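Fellport Young Museum
Home > Find Out > Things People Make > Baskets

How Do You Make A Basket?

By Tshepo Zwane
For ages 7 and up. Grown-ups can read it too.

Got a basket at home? Go and look. Bread basket, bike basket, the one the cat sleeps in. Found one? Good. Now look really closely at the side of it. Over, under, over, under. Somebody's hands did that. Every bit of it. There are clever machines that make jumpers and socks and carpets, but a proper woven basket is still nearly always made by a person sitting down with a pile of sticks.

So how do they do it? And why doesn't it fall apart? Read on.
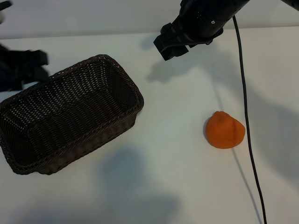
Page last changed: January 10, 2019

WHAT IS A BASKET MADE OF?

Bendy stuff, mostly. Anything long and thin that bends without snapping. People use whatever grows near them. Where it's wet and cool, that might be willow. Where it's hot, palm leaves. Grass, straw, reeds, bamboo, roots, bark, even old telephone wire!

You'll hear the word WICKER a lot. Lots of people think wicker is a plant. It isn't. You can't grow a wicker tree. Wicker just means things woven out of bendy sticks and strips, so a wicker basket could be willow or rattan or something else altogether.

Rattan is a funny one. It's a kind of palm that climbs. It grows in hot forests and scrambles up other trees using little hooks, and it can get very very long. The outside gets peeled off and used for weaving chair seats. The inside gets cut into long round strands called cane. Both are useful.

Willow is the one we use here at the museum. It grows fast. Really fast. You cut it right down in winter and by the end of summer there are new shoots taller than your teacher. The next winter you cut it again. The tree doesn't mind, it just keeps going. This is called coppicing (say it COP-iss-ing).

WORDS TO KNOW

Basket makers have their own words. Some good ones:

Rod – one long thin willow stick.
Bolt – a big bundle of rods tied up together.
Stakes – the sticks that stand up and make the bones of the basket.
Weavers – the sticks that go in and out of the stakes. (Also the people. Confusing, sorry.)
Bodkin – a pointy metal tool for making gaps.
Border – the edge round the top.
Randing – plain in and out weaving with one rod.
Waling – fancier weaving with three rods or more. Very strong.

FIRST, A BATH

Dry willow snaps. Try to bend it and crack, that's it, two sticks. So before anything else the rods go in water. How long depends on the kind. Willow with its bark still on takes days. Willow with the bark peeled off is much quicker, an hour or two can do it.

After the bath it gets wrapped up in a damp cloth and left overnight. Basket makers call this mellowing. The water soaks all the way to the middle and the rod goes soft and bendy. Then you have to get on with it! If you leave it lying about it dries out again. If you leave it wet too long it goes slimy and smells horrid. We left a bolt in the tank in June once. Never again.

THE BOTTOM

A basket starts at the bottom. Take a few short thick sticks. Make slits in the middle of half of them with a knife (grown-up job) and push the other half through, so you get a cross. Then weave a thin rod round and round the middle of the cross, and open out the sticks as you go, like the spokes on a bike wheel.

That's for a round one. For a long one, the sort you'd put a loaf in, the sticks are laid out like a ladder instead. A bit harder. The corners are the tricky part. If you pull too tight at the corners the whole thing twists and it will rock on the table for ever.

Want to know a secret? A good base isn't flat. Turn a round basket over and the middle is often pushed up a bit, like the bottom of a bottle. Then it sits on its edge and doesn't wobble.

UP THE SIDES

Now sharpen the ends of your stakes and poke them in round the edge of the base. They stick out flat in all directions and it looks like a giant spider, or a sun. Bend them all up. Tie the tops together with string so they don't flop.

Then weave. In front of one stake, behind the next. In front, behind. When your rod runs out you tuck the end in and start another in the same place. Push the rows down as you go so they're tight.

Why does it hold together with no glue and no nails? Because everything is pushing on everything else. The weaver wants to spring straight. The stakes won't let it. The stakes want to lean over, the weavers wont let them. All that pushing is called tension, and the rubbing where they touch is called friction. Tension and friction. That's all that's holding up your sandwiches. 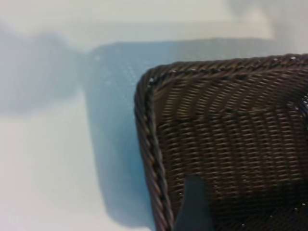 And when it dries it gets stiffer still. The sticks remember the bend. You could cut the string off, turn it upside down, drop it, and it would stay basket shaped. (Don't drop it.)

Weaving sounds boring but it isn't, you get into a rhythm. Some people hum. I can do a small side in an hour and a half if no one talks to me. My first one took two days and looked like a squashed hat. It's on the shelf by the door at Fellport if you want to laugh at it.

THE TOP EDGE

So now you've got sides, and a lot of stakes sticking up out of the top like hair. What do you do with them? You can't just snip them off. The top rows would slide up and come off the end and then the next rows, and the next.

You bend them over. Each stake goes down behind the next one, out to the front, and gets tucked in. Then the next. Then the next, all the way round until you get back where you started, and the last few have to be threaded in under the first few. This is the bit where people get cross. Everyone does. I've seen grown men throw a bodkin.

There are lots of different borders:

The trac border. Easy peasy. In, out, in, down. Start with this.

The rod border. Thicker, rolls over the top. You see it on shopping baskets. Comes with three rods or four or five.

The plait border. Like a plait in your hair but going round the top of a basket. Takes ages, looks lovely, uses up lots of willow.

The rope border. Two strands twisted round each other.

The edge gets more bashing than any other part. You grab it, you lean on it, you bang it on door frames. So it has to be thick. If an old basket is broken, look at the rim first – it's often gone there or where the handle joins.

WHY SO MANY COLOURS?

Nobody has to paint a basket to make it colourful. Willow comes in green, yellow, orange, purple and nearly black, all with the bark on. Sadly the bright ones fade to brownish once they dry.

Buff willow is boiled with the bark on for hours and then peeled. The colour from the bark soaks through and turns the wood a warm ginger brown. White willow is peeled without boiling, so it stays pale. And some baskets are dyed or stained. You can get a lovely dark brown with walnut shells. You can get lovely dark brown hands too. Wear gloves.

HOW OLD ARE BASKETS?

Old. Older than metal. Older than wheels. People have found bits of basket more than 10 thousand years old! But only bits, as plants rot. A clay pot can sit in the ground for ages and be fine. A basket gets eaten by worms and mould, unless it's somewhere very very dry, like a desert cave, or very very wet, like the bottom of a bog where the mould can't breathe.

Sometimes the basket's gone but the print is left. Someone long ago pressed wet clay against a basket, the clay got hard, and there's the pattern. Over, under, over, under. Same as yours.
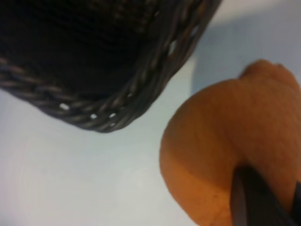
People have used them for all sorts. Catching eels. Carrying coal. Keeping bees (those are called skeps, and they're made of straw). Under a hot air balloon there's a basket too, a big woven one, and it's not just for looks. When the balloon comes down with a bump the cane bends and creaks and takes some of the bump away. A stiff metal box would give you a nasty jolt.

Fishing people, bakers, postmen, gardeners, all had their own kind. In the Hevholm room upstairs we've got 41 baskets and no two are for the same job. See if you can find the one for carrying a goose.

HAVE A GO

No willow? Use paper. You need:

An old newspaper or magazine
A paper cup
Scissors
Sticky tape

1. Cut down the sides of the cup to make strips, stopping before the bottom. You need an ODD number of strips. Count them! If it's even it won't work, you'll go over and under the same ones every time round.
2. Bend the strips out a bit. These are your stakes.
3. Roll up a long thin bit of newspaper, or fold it flat. That's your weaver. Tape one end inside the cup.
4. Over, under, over, under. Push it down.
5. Run out? Tape on another.
6. When you get near the top, fold the ends of the strips over and tuck them in. Border done!

Takes 30 minutes. Or 90 if your little brother is helping.

QUICK FACTS

A field for growing basket willow is called a withy bed.

The twisty wild ones aren't much good. Weavers like them dead straight with no side branches.

Old baskets like a bit of damp. If they sit by a radiator they go crackly. Put them outside in light rain for a few minutes and let them dry somewhere airy.

Basket makers traditionally sit on the floor with a sloping board on their lap. It's called a lapboard, what else. My knees don't like it.

COME AND TRY IT

Basket mornings are in the Marinescu Workshop, ground floor, past the coats. Ages 7 to 11. Bring a grown-up and wear old clothes, the willow drips. Baskets go home the same day but they'll be damp so don't put them on the sofa.

More to find out: What Is Felt? / Knots And How They Work / Who Made My Shoes?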